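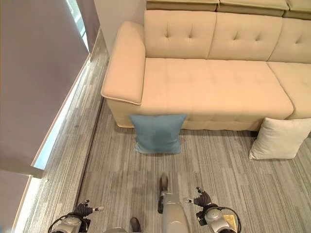 Catégorie : Robots de service > Hôtellerie et résidences

Vollinum 2, le robot à deux bras pour la remise en ordre des salons et des chambres

Remettre les coussins en place, c'est le genre de tâche qui ne figure sur aucune fiche de poste et qui occupe pourtant une bonne partie de la matinée. Le Vollinum 2 a été conçu chez Prumau pour les équipes d'étage : il parcourt les espaces communs, repère ce qui traîne au sol, le ramasse et le repose sur l'assise. Et il le fait avec de vraies mains, à plusieurs doigts, ce qui change tout quand il faut saisir un coussin mou par un coin sans tirer sur la housse !

Nous l'avons mis au travail dès le mois de juin à la résidence Arnardóttir, où les salons d'étage sont meublés de grands canapés capitonnés, clairs, bas sur pied. Un terrain exigeant : peu d'espace sous l'assise, des passages étroits entre l'accoudoir et le mur, une moquette rayée de plusieurs gris qui mettait en difficulté notre ancien système de vision. Un coussin bleu appuyé contre le bas du canapé, un autre blanc cassé posé un peu plus loin, c'est exactement la situation pour laquelle la machine est réglée.

Ce que cela change pour l'équipe

Getsemaní Tapia dirige le service d'étage de la résidence. « Au début, mes collègues repassaient derrière lui pour vérifier. Maintenant elles lui laissent les salons et commencent directement par les chambres. Le plus appréciable, c'est le dos : on se baisse beaucoup moins. »

Les horaires n'ont pas bougé, les effectifs non plus. La répartition, elle, a changé : deux personnes ont été formées à la conduite du robot et tiennent le planning des tournées, les autres ont récupéré du temps pour le linge et l'accueil des résidents (une demande qui revenait à chaque réunion). Reste un point que l'équipe nous a signalé avec raison : le robot est lent dans les angles. Nous y travaillons.

Caractéristiques

Bras : 2, poignets cylindriques, câblage externe accessible sans démontage
Mains : doigts articulés noirs, extrémités remplaçables à l'unité
Autonomie : 5 heures en tournée continue
Recharge : 80 minutes
Largeur de passage minimale : 80 cm
Sols admis : moquette rase, parquet, carrelage
Prise en main : 2 jours sur site, avec nos formateurs

Options

Station de charge murale Droneck, pack de doigts de rechange, housse de transport. Le logiciel de tournée accepte jusqu'à 21 pièces par étage, avec des consignes propres à chacune : tel coussin à gauche, tel plaid plié sur le dossier, et on n'entre pas avant la fin du petit déjeuner.

Démonstration sur rendez-vous, dans vos locaux et avec votre mobilier. Prévoyez la présence des personnes qui travailleront avec le robot, leurs questions sont souvent les meilleures.

Mots-clés : robot de service, hôtellerie, ergonomie, travail en équipe
21 partages | 5 commentaires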